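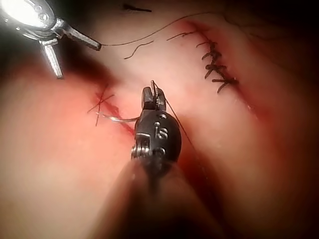 Notebook, instrument trials, February

Horeo needle driver and grasper, evaluation week 2, suturing block

Morning session on the tissue bench. Both instruments from the Horeo trial kit mounted on our own arms with the Covus adapters. Adapters seated properly this time after I cleaned the old grease off the plates. Homing took two tries on the grasper side, one on the driver side.

Plan for the block: interrupted sutures on the longer incision first, then move over to the short one on the left. Same dark thread for everything, curved needle, tails cut short where we remember to do it.

Needle driver notes. Grip on the needle is good. With the jaws closed at the 70 percent setting the needle stays put when I push the point in at a right angle, and I felt no roll on the first bites. At 50 percent it rolled twice, both times near the start of the curve, so I went back up. The narrow jaws help a lot with seeing the point. Our current Tapia driver hides more of it. Wrist moves smoothly except for a small catch at the far end of its travel to the left. I can work around it, but a new user would fight it. Wrote it on the issue sheet for Horeo.

Grasper notes. It holds thread well with the ridged part of the jaw, less well when I pick up only with the tip. The polished metal throws light straight back at the camera. With the lamp at its normal level the upper part of the instrument is a white blob and I lose sight of the joint. Turning the lamp down helps the glare but then the folds on the right go too dark to judge depth. Try a dull coating or move the lamp? Ask Horeo if they have the grasper in a dark finish, to match the driver.

Knots. The row on the long incision has five in it and they look even enough to me. Tails on the lowest one are too long. The lower end of that incision is still open to do, left it for the afternoon. One knot in on the short incision, tails splayed every which way – needs trimming before it gets in the way of the next bite. Also need to pick up the loose bits of thread between stitches. They look just like tails on the monitor and I reached for one by mistake.

Thread handling is the slow part. The strand from the needle wants to lie along the side of the driver housing and I keep having to swing the wrist to clear it. No snag so far, but I would not call it a strong point.

Price and service. Vastdale quoted the kit with a 4 week lead time and a spare set of jaws included. The training visit is extra. No word yet on how many uses the jaws are rated for, and I won't sign off without that number.

To do:
Finish lower end of long incision
Repeat at 70 with lamp down one step
Run the same row with the Tapia driver, same tissue type
Send Vastdale the question about jaw life
Order more thread, down to 5 packs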